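How to Clean and Sort Plastic Trays and Lids

Home > Kitchen > Cleaning and storage
Filed by Riaan Mkhize in October

Plastic trays with a textured or perforated surface are handy for serving, draining and carrying, but they hold on to grease and crumbs more than smooth ones do. I wash a stack of them every week along with their lids. The steps below work for one tray or a whole cupboard of them.

What you need

A sink or tub big enough to lay the tray flat
Dish soap
A soft brush with short bristles (an old toothbrush is fine for corners)
Baking soda
White vinegar
Two clean dish towels
A drying rack

Step 1. Separate the trays from the lids

Take everything out of the cupboard and put it on the counter. Put trays in one pile and lids in another. Check each piece for cracks, especially at the corners and around any handle openings. A cracked tray will pinch your hand when it flexes under weight, so throw it out or use it in the garage.

Step 2. Rinse

Rinse both sides under warm water. Do not use boiling water. Thin lids will warp and then they never close right again. If the tray held anything oily, wipe it with a paper towel before it goes in the sink.

Step 3. Soak

Fill the tub with warm water and a squirt of dish soap. For trays with stains or a smell, add 40 grams of baking soda. Leave them for half an hour. My tub holds the large Siseo tray only if it goes in at an angle, so I turn it halfway through.

Step 4. Scrub the surface

Brush along the rows of the pattern first and then across them. Short strokes clean out the small marks better than circles. Turn the tray over and do the back.

The rim needs its own pass. Hold the tray by the edge and run the brush along the inside of the lip, going slowly at the corners where the curve is tight. Brush the inside of any handle opening too.

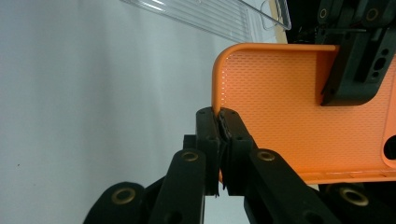
Step 5. Wash the lids

Clear lids show every scratch, so use a cloth on them and leave the brush alone. Wipe in the direction of the ridges if there are any. For a cloudy lid, mix 200 ml of white vinegar with 400 ml of water, let the lid sit in it for ten minutes, then rinse well. Vinegar takes off mineral film. It does nothing for scratches.

Step 6. Dry

Shake off the water and stand the trays on their long side in the rack. Lids can lean against them. Perforated and dimpled surfaces keep small drops for a long time, so press a dry towel over them before you put anything away.

Step 7. Put them back

Stack trays by size with the biggest at the bottom. Store the lids upright beside them. I use a Waklow file holder for this and it fits five or six lids.

Notes

Tomato and turmeric stains may not come out the first time. Repeat the soak, or leave the tray near a sunny window for an afternoon.

Hajar Amrani wrote in to ask about the dishwasher. Top rack only, and only if the underside of the tray says it is safe.

Next: Removing labels from jars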